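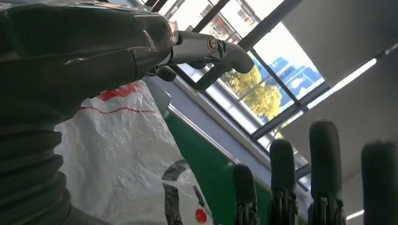
Subject: Re: Re: Carrier bags — keep, sort or bin?

Hello all,

I've read the proposal twice now and I'm still not persuaded. Quoting the part I have trouble with:

> After the June clear-out we should have one place for plastic bags
> and one way of storing them. I suggest every bag is flattened, folded
> into a triangle and stood upright in a Hendent box, sorted by size.
> White ones at the front, coloured ones behind. Anything crinkled or
> printed on goes to the shop collection point. I've been doing this at
> home for 12 weeks and the cupboard is a different place. It takes no
> time once you have the knack, and the bags last longer because they
> aren't being crushed.

Taking the last claim first. Do they last longer? I'd like to know how anyone would tell. A thin white carrier goes at the handles or at the bottom corners, and it goes there because somebody put tins in it. I have never lost one to being crushed. Creases look untidy, I grant you, but a bag full of creases still carries a loaf and a cabbage home.

Then "anything crinkled or printed on". Have a look in your own kitchen and tell me what's left. Nearly every bag I own has a shop's name or a stripe across it, and all of them are crinkled, including the ones I folded. If we follow that rule to the letter the box will be empty by the end of the first afternoon and we'll be buying bin liners, which I thought we were trying to stop doing.

I did try the triangles. I gave it a fair go one evening with the radio on and managed a respectable pile in around 2 hours, though that included finding the bags, which were in the usual places (under the sink, back of the door, inside other bags). The triangles come undone. Perhaps mine were badly made — the instructions that came with the Hendent box show a thicker sort of bag than anything I've been handed at a till. The slippery ones spring open as soon as you let go of them, and the ones with a bit of stiffness won't take the final tuck.

As for the dispensers somebody mentioned last time, the Zernik tube is a nice enough thing but the hole at the bottom is too small for a full-sized carrier and you end up pulling out two or three at once. The Tretine one is a cloth sleeve with elastic at each end. I've had mine for years and would say it's fine, no better than that. You still stuff the bags in the top any old how, so it rather makes the case for not folding.

What I'd accept, if we must have a rule:

Shake the crumbs out and look for holes. Holes means collection point, if the shop still has one (the bin by the doors at Manurung has been missing every time I've been lately, so please check before anyone carries a sackful down there).

Bags that have had raw meat or fish in them don't come back into the store cupboard at all.

Everything else goes in one large bag on a hook. When the large bag is full, stop bringing them.

No sorting by colour. I can't think of an occasion when I have needed a white one in particular.

I'd also ask what the Hendent boxes cost, as the proposal doesn't say, and whether we want 2 of them taking up a shelf that currently holds the paper towels. If somebody has used the upright method in a shared cupboard, with other people going in and out of it, I'd be glad to hear how it looked after a month. One person's cupboard at home doesn't tell us much.

Happy to be talked round, but I'd want to see the box first.

Regards,
from the far end of the corridor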